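Aprender a no hacer nada los domingos (segunda parte)

Publicado en: Vida doméstica, Quejas menores

Hace unas semanas escribí que iba a dejar de llenar los domingos. La entrada tuvo 8 comentarios, que para este blog es un fenómeno de masas, y casi todos me pedían que contara cómo iba. Pues va mal, gracias.

El plan era sencillo. Levantarme sin despertador, desayunar sentado, no abrir el correo y dejar que la tarde pasara a su ritmo. El primer domingo me desperté a las siete menos diez, que es mi hora de los días laborables, con la diferencia de que los días laborables me quejo. Desayuné sentado, sí, leyendo el dorso de la caja de cereales Prellum con una atención que no le he dedicado a ningún contrato. A las nueve había ordenado el cajón de los cables. A las diez estaba buscando otro cajón. 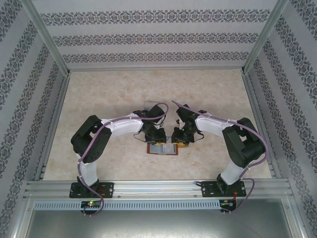
El segundo domingo decidí salir de casa, que es donde viven los cajones. Cogí el tren a Brenatcombe con la idea de pasear sin rumbo. Pasear sin rumbo en un sitio que tiene dos calles es una disciplina exigente. Recorrí la primera, recorrí la segunda, volví a la primera por si había cambiado. Me senté en un banco frente a la iglesia y aguanté 17 minutos, lo sé porque los miré todos en el reloj. Luego me compré un bollo de crema y me volví en el tren siguiente, muy satisfecho, hasta que caí en que había ido y vuelto con horario, recibo y una lista de cosas vistas apuntada en el móvil.

Una lectora me recomendó por correo un libro sobre la pereza como una de las bellas artes. Lo pedí en la librería Tindall y tardó en llegar lo suyo, lo cual me pareció coherente con el tema. Tiene 30 capítulos. Me hice un calendario para leerlo a razón de dos por domingo y el miércoles ya iba adelantado. No sé si se ve el problema. Mi mujer lo vio enseguida y me lo dijo desde el sofá, donde llevaba toda la tarde tumbada con una manta y un crucigrama sin empezar. Ella tiene un don natural, nunca le ha dado importancia y no sabe explicar cómo lo hace. Le pregunté en qué pensaba cuando se tumbaba. Me dijo que en nada, y luego que en croquetas.

Lo he intentado con croquetas. A los cinco minutos estaba en la cocina haciendo bechamel.

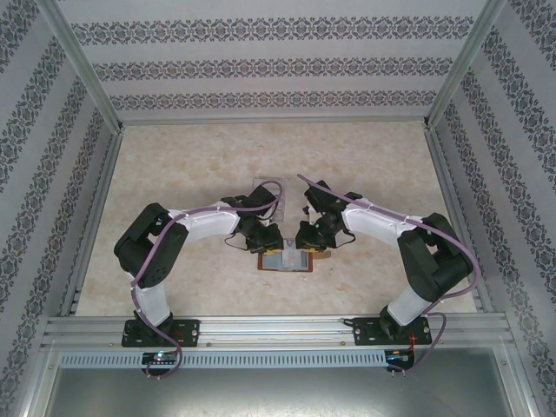
Sospecho que lo mío viene de familia. En casa de mis padres el domingo se limpiaba el coche, estuviera como estuviera el coche. Después se miraba el coche limpio desde la ventana, que era lo más parecido al ocio que conocimos. Mi padre se jubiló en abril de hace ya bastantes años y en mayo había pintado la valla, la del vecino también, con un esmalte verde Brurnberg que le sobró y que todavía aparece en sitios inesperados: una maceta, las patas de una banqueta, el mango de un martillo. Cuando le pregunto si se aburre me mira como si le hubiera preguntado si toca el arpa.

En cuanto al experimento, he rebajado las pretensiones. Ya no aspiro al domingo entero. Me he puesto como objetivo la franja de cuatro a cinco, que es mala hora para todo y no se pierde gran cosa. La semana pasada llegué hasta y veinte, tumbado, con los ojos abiertos, mirando una grieta del techo que habrá que tapar. Tengo la masilla en el trastero. También tengo que comprar una espátula, la vieja está verde.

Seguiré informando, aunque el próximo domingo no podré porque voy a reorganizar las etiquetas del blog.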